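Rewatching Escobar from the start

I finished Escobar for the second time last night, all 38 episodes of it, and I wanted to write something down before I forget what I thought. This is the quiz show with the suitcases, for anyone who only knows the drama of a similar name. It ran on a small channel, moved to a smaller one, and stopped.

The first series is slower than I remembered. Aldana Riquelme reads every question twice, the contestants are given a full minute to confer, and the music doesn't come in until the last round. I didn't mind. I had it on in the kitchen most evenings and could follow it from the other side of the room.

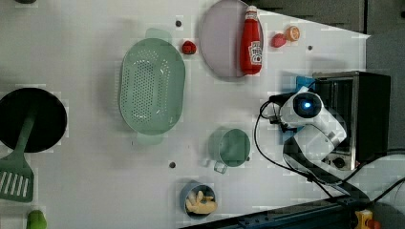 The Lesville episodes

When the show moved to Lesville for series two they got a proper studio and a live audience. The suitcase round was changed as well. Before, you picked a case and kept whatever was in it. Now you could swap with the other team, once, up to the final question. It made for better telly, and most of the clips people share come from this stretch.

The best one is still episode 13. The team from Osova are well behind, swap cases with one question left, and win 648 points by knowing the name of a lake. Riquelme drops her cards. I have watched it a lot and I still can't tell whether she expected them to get it.

My least favourite is the celebrity special. Four people who hadn't been told the rules, and an hour to fill.
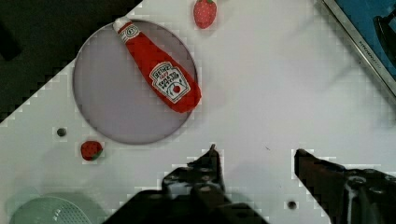
Page last changed: June, 9.40 pm

I've corrected the score above after a reader wrote in. I had put down the total for the whole match, 2,414, which is the Brurner Cup record and belongs to a different team altogether.

The Brurner Cup was the end-of-series tournament, and I go back and forth on it. The standard is higher, but everybody plays safe, and hardly anyone swaps. The third final has no swaps at all. It's decided on a spelling question, and the losing captain shakes hands and walks off the wrong side of the stage.

Series four has a new host and I gave it three episodes the first time round. I got through all of it this time. He's fine. He reads the questions once and quickly, and the minute for conferring is down to twenty seconds, so you lose the arguing, and the arguing was what I watched it for.

If you're starting from nothing, begin with series two and go back to the first one later. I'm going to look for the radio pilot next.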